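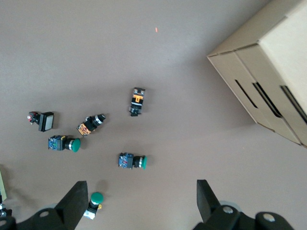
汉语学术写作课 期末项目报告

题目:过马路要等多久?——Rodidham和Lorkilport三个人行横道的观察

小组成员:Norbert Danko(执笔)、Kazue Sasaki、Ottó Lakatos
指导老师:Stuart Stockdale

一、为什么选这个题目

我们三个人都住在Rodidham,每天走路去学校。去学校的路上要过Fairclough路,那里有一个带红绿灯的人行横道。冬天下雨的时候,站在路边等绿灯,会觉得时间特别长。有一次Kazue用手机记了时间,她等了五十二秒。Ottó不相信,他说他自己从来没有等过超过半分钟。我们就这样争论起来,后来Stockdale老师说,你们与其争论,不如去量一量。

开始的时候我们只想知道平均等多少秒。后来读了一些资料,发现等待时间只是问题的一部分。另外一部分是绿灯亮了以后,人有没有足够的时间走过去。对年轻人来说这不是问题,可是对老人、推婴儿车的人和刚刚做过手术的人来说,这可能比等待更重要。我的外婆去年换了膝盖,她来看我们的时候,我才第一次注意到绿灯有多短。

所以这份报告想回答三个问题:

第一,到达路口的时候是红灯的行人,平均要等多长时间?
第二,有多少人会一直等到绿灯,有多少人不等?
第三,走得慢的人能不能在绿灯和绿灯闪烁的时间里走完?

报告用汉语写,这是课程的要求。地名和路名我们没有翻译,因为没有通用的中文名字,自己翻译反而会让读者找不到。

二、三个地点

我们选了三个人行横道,两个在Rodidham,一个在Lorkilport。这两个镇离得很近,坐公共汽车十五分钟。

地点甲:Rodidham,Fairclough路,在小学和面包店之间。路宽9.6米,双向各一条车道,没有中间的安全岛。早上八点多和下午三点多人最多,大部分是送孩子和接孩子的家长。面包店门口常常有人停车,虽然地上画了黄线。

地点乙:Rodidham,Ponley街,在市场的南门外面。路宽8.2米。这条街的车不多,速度也不快,但是有公共汽车和送货的小卡车。上午来买菜的人多,老人的比例比较高。

地点丙:Lorkilport汽车总站前面。路宽12.4米,是三个地点里最宽的。这条路通往码头,渡船到港以后的二十分钟里有很多大货车,其他时候比较安静。过马路的人有一半以上是换车的乘客,他们走得很急。

三个地点都是行人按按钮申请绿灯的那一种。如果没有人按,汽车的灯会一直是绿的。

选地点的时候我们还考虑过第四个,就是医院旁边的那个人行横道。但是那里十月开始修路,路边放了很多围栏,人行横道往东移了二十米,用的是临时信号灯。我们觉得在那里得到的数据不能代表平时的情况,所以放弃了。这一点有些可惜,因为医院旁边走得慢的人肯定更多。

三、方法

每个地点我们观察四次,每次一个小时,一共十二个小时。四次的时间是早上八点、上午十一点、下午三点和傍晚五点半。因为要上课,我们不能在同一天完成一个地点的四次观察,只能分开做。下大雨的时候我们没有去,有小雨的时候去了两次。

每次至少两个人在场。一个人记人数,一个人看秒表。我们站在离路口十几米的地方,不靠近人行横道,不穿反光背心。第一次试验的时候Ottó穿了反光背心,结果行人都变得很守规则,有一位先生还问他是不是警察。那一次的数据我们没有用。

我们记录四样东西:
过马路的人数;
到达的时候灯是红的还是绿的;
红灯到达的人有没有等到绿灯;
等待的时间,从人停在路边开始,到绿灯亮为止。

等待时间不可能每个人都量,人多的时候看不过来。我们的办法是在每一个红灯期间,只量第一个到达的人。这样做有一个问题,第一个人等的时间一般最长,后面来的人等得短一些。所以报告里的平均等待时间应该理解为“第一个到达的人的平均等待时间”,不是所有人的平均。我们在第七部分会再谈到这个问题。

第三个问题需要量走路的速度。我们在三个地点都试过,最后只在地点丙得到了足够多的数据。我们选了四十位看起来年纪比较大或者走路不方便的行人,记录他们从踏上马路到走上对面人行道的时间。“看起来”当然不准确,我们没有去问他们的年龄。Stockdale老师提醒我们,不问年龄,就不要在报告里写“六十五岁以上”。所以我们用“走得慢的行人”这个说法。

在做正式观察以前,我们写了一页说明,请老师看过。里面写清楚我们不拍行人,不记名字,不记衣服的样子。所有的数字都写在纸上的表格里,晚上再输入电脑。表格改了三次。第一版格子太小,戴着手套没有办法写。

四、结果

4.1 人数

十二个小时里,我们一共记录了2,462人次。Rodidham的两个地点加起来是1,623人次,其中地点甲912,地点乙711。Lorkilport的地点丙是839。

需要说明,这里的单位是“人次”,不是“人”。一位送孩子的家长过去一次,回来一次,就是两次。抱在手里或者坐在婴儿车里的孩子我们没有算。自己走路的孩子算。骑自行车过去的人不算,下车推着走的人算。

地点甲的人数在四个小时里非常不平均。早上八点那一个小时的人数超过其他三次的总和。地点乙刚好相反,上午十一点最多,但是别的时候也有人,曲线比较平。地点丙要看公共汽车什么时候到。傍晚有三路车几乎同时到站,那个时候路边一下子站满了人,然后十分钟里一个人也没有。

4.2 红灯到达的人

全部2,462人次里,有1,276人次到达的时候是红灯,占51.8%。分开来看:

地点甲:504人次,占该地点的55.3%
地点乙:331人次,占46.6%
地点丙:441人次,占52.6%

我们本来以为红灯到达的比例会更高。原因是有很多人成群地过马路,前面的人申请了绿灯,后面的人走到的时候刚好可以过。在地点甲,家长带着孩子一批一批地来,常常一个绿灯可以过去二十多个人。还有一些人远远看见绿灯就跑起来,赶在灯变以前到达路口。这些人在我们的表里算“绿灯到达”。

4.3 等还是不等

1,276人次里,一直等到绿灯的有1,061人次,占83.2%。没有等到绿灯就过去的有215人次。

地点甲:437人次等,67人次不等,等的比例是86.7%
地点乙:246人次等,85人次不等,等的比例是74.3%
地点丙:378人次等,63人次不等,等的比例是85.7%

地点乙最特别。它的路最窄,车最少,可是绿灯来得最慢(见4.4)。我们认为这几个因素加在一起,让很多人觉得没有必要等。我们看到一位老太太每次都先看左边,再看右边,然后慢慢走过去,她根本不看灯。她一个上午走了四次。

在地点甲,我们发现身边有没有孩子影响很大。67个不等的人次里,只有五次是带着孩子的大人。同一位妈妈早上带着女儿的时候等了绿灯,送完孩子一个人回来的时候就没有等。Kazue说她自己的妈妈也是这样。

地点丙的货车让人害怕,大家比较小心。但是如果公共汽车已经停在对面,有些人就什么都不管了。63次里的大部分都发生在有车要开走的时候。我们没有单独记录这个,只是两个观察的人都有同样的印象,所以不给数字。

4.4 等待时间

第一个到达的人的平均等待时间是:

地点甲:38秒
地点乙:61秒
地点丙:44秒

最长的一次在地点乙,是下午三点多,一共等了97秒。最短的一次只有四秒,在地点甲。

回到我们一开始的争论。Kazue的五十二秒是完全可能的,Ottó的“从来没有超过半分钟”不太可能,除非他常常跑。Ottó看了数据以后说,他确实常常跑。

等待时间在一天里也有变化。早上八点三个地点都比平均长,上午十一点比较短,只有地点乙例外,那里一整天都差不多。

4.5 走过去需要的时间

绿灯时间加上闪烁时间,我们每个地点量了十次,每次结果都一样:

地点甲:14秒,路宽9.6米
地点乙:12秒,路宽8.2米
地点丙:13秒,路宽12.4米

用路宽除以时间,就得到走完马路需要的最低速度。地点甲是每秒0.69米,地点乙是每秒0.68米,地点丙是每秒0.95米。差别很明显。地点丙的马路比地点甲宽了将近三米,给行人的时间反而少一秒。

在地点丙,四十位走得慢的行人的速度中位数是每秒0.86米。用这个速度走12.4米,需要14.4秒,比13秒多。四十位里面有二十六位在灯变红的时候还没有走到对面。最慢的一位先生用了二十三秒,他拄着拐杖,手里还提着一个袋子。有一辆汽车一直停着等他,没有按喇叭。

我们没有看到事故,也没有看到特别危险的情况。司机一般都很有耐心。不过,一个路口如果要靠司机的耐心才安全,我们觉得是可以改进的。

五、谈话

除了观察,我们还做了几次短的谈话。一共问了十一位行人和一位在区政府交通部门工作的先生,Stuart Pearce。行人的谈话都在市场或者车站的候车室里进行,每次不超过五分钟。

5.1 行人

我们问的第一个问题是:“您觉得这里的绿灯等得久吗?”十一个人里有七个说久,三个说还可以,一个说从来没有想过。

第二个问题是:“您觉得您一般等多少秒?”这个问题的回答很有意思。在地点乙买菜的四个人,他们说的是两分钟、三分钟、“至少三分钟”和“五分钟”。我们量到的最长时间是97秒。人在等待的时候对时间的感觉比实际长很多,我们在心理学的课上学过这个,可是没有想到差得这么大。

一位卖鱼的女士说,她在市场工作了十九年,以前这里没有灯,只有斑马线,汽车看见人就停。她觉得以前更快。旁边卖花的先生不同意,他说以前这里撞过两次人。两个人讨论了很久,后来有客人来了,我们的谈话就结束了。

在Lorkilport的候车室,一位退休的老师说,她现在不从车站前面过马路,她多走两百米,到下面那个有安全岛的地方去过。她说:“我可以分两次走,中间休息一下。”这句话对我们很重要。走得最慢的人可能已经不在我们的数据里,因为他们早就换了路。

还有一位推双人婴儿车的爸爸,他说时间够,可是路边的斜坡太窄,两个轮子常常卡住。我们回去看了,斜坡的宽度是1.1米,旁边还有一个消防栓。

5.2 交通部门

Pearce先生很友好,他给了我们四十分钟。我们的第一个问题是,为什么有的时候按了以后马上变绿,有的时候要等很久。

他解释说,每个路口都有一个“最短车行时间”。上一次行人绿灯结束以后,汽车至少要有这么长的绿灯,然后行人才可以再得到绿灯。如果很久没有人过马路,这个时间早就过去了,所以马上就变。如果刚刚有人过去,就要从头等起。这解释了我们的四秒和97秒为什么差这么多。

他也说,地点乙的设置很旧。Ponley街以前是主要的公路,车很多,所以给汽车的时间很长。后来修了绕过市区的新路,车少了,可是设置一直没有改。我们问为什么不改,他说没有人提出过。我们问如果现在有人提出呢,他笑了,说可以写信给他。

关于地点丙的13秒,他当时没有办法回答,要回去查。两个星期以后他给我们写了一封邮件,说这个数字是按照旧的路宽算的。车站前面的路几年前加宽过,为了让大型公共汽车转弯。他会请同事去现场量一次。到我们交报告的时候,还没有新的消息。

六、讨论

从数字来看,地点甲是三个里面最好的。等待时间最短,过马路的时间也够。可能因为旁边是小学,设计的时候特别注意过。

地点乙的问题是等得太久。等得久,就有更多人不等。我们不能从三个地点证明等待时间和不等的比例有直接的关系,三个点太少了,而且路宽和车的数量也不一样。地点丙比地点甲多等六秒,等的比例只低一个百分点。如果只看这两个,差不多没有影响。所以也许有一个界限,比如一分钟左右,超过以后人就失去耐心。这只是我们的猜想。

地点丙的问题在另外一边。等的时间可以接受,但是绿灯太短。我们开始做项目的时候最关心等待,现在我个人觉得绿灯的长度更值得关心。等得太久,人会生气。绿灯太短,人会害怕,然后就不出门,或者绕路。生气的人会告诉我们,绕路的人我们看不见。

小组里对这个问题有不同的意见。Ottó认为等待时间更重要,因为影响的人多。他的算法是:1,276人次都要等,而走得慢的只是一小部分。Kazue的意见在中间,她觉得两个不需要比较,两个都可以改。我们没有得到一致的结论,Stockdale老师说报告里可以保留不同的意见,所以写在这里。

七、这项工作的不足

时间太短。每个地点只有四个小时,而且都在秋天。夏天Lorkilport有很多游客,情况一定不同。

等待时间只量了第一个到达的人,这会让平均值偏高。如果重新做,我们会用随机的办法选人,比如量第一个、第三个和第五个。

两个人同时记录的时候,结果不完全一样。我们有一次故意让三个人都记同一个小时,人数差了九个。后来发现差别主要在跑步的人和从人行横道旁边斜着走过去的人,有人算了,有人没有算。之后我们规定,离人行横道两米以内都算。规定以前的那个小时,用的是两个人一致的数字,没有办法检查。

四十位走得慢的行人是我们用眼睛选的。我们可能更容易注意到走得特别慢的人,所以二十六比四十这个比例不能用来说明所有的老人。

天黑以后的情况完全没有观察。傍晚那次在结束的时候天已经很暗了,但是还有路灯。

八、建议

给Rodidham:请交通部门检查Ponley街的最短车行时间。按照Pearce先生的说法,这不需要新的设备,只要改设置。

给Lorkilport:请重新计算车站前面的绿灯时间。如果按照每秒0.7米来算,12.4米需要将近十八秒,比现在多五秒。斜坡的宽度也请一起看一下。

我们已经把第四部分的数字用英语写了两页,寄给了Pearce先生,也给市场的管理处送了一份。卖鱼的女士要了一份给她自己。

九、分工和感谢

Norbert Danko:地点甲和丙的观察,写报告的第一稿。
Kazue Sasaki:全部三个地点的计时,表格设计,行人谈话。
Ottó Lakatos:地点乙和丙的观察,计算,跟交通部门联系。

感谢Stockdale老师读了三次草稿。他改正了很多“了”和“的”的错误,如果还有错误,是我后来加进去的。感谢Lorkilport车站候车室的工作人员让我们在里面取暖。

附录一 我们在项目里学到的词

人行横道、安全岛、信号灯、闪烁、绕路、中位数、人次、斜坡、消防栓、候车室

“人次”这个词最难。我们的语言里没有一个词可以直接对应,第一稿里我全部写成了“人”,Kazue发现以后改了三十多个地方。

附录二 记录表(第三版)的栏目

地点/开始时间/天气/本次红灯的编号/第一个人到达的时刻/绿灯亮的时刻/红灯到达人数/其中等到绿灯的人数/绿灯到达人数/备注

备注一栏本来是写特殊情况的,比如救护车经过。Ottó在里面记了面包店每天的面包种类,这些没有输入电脑。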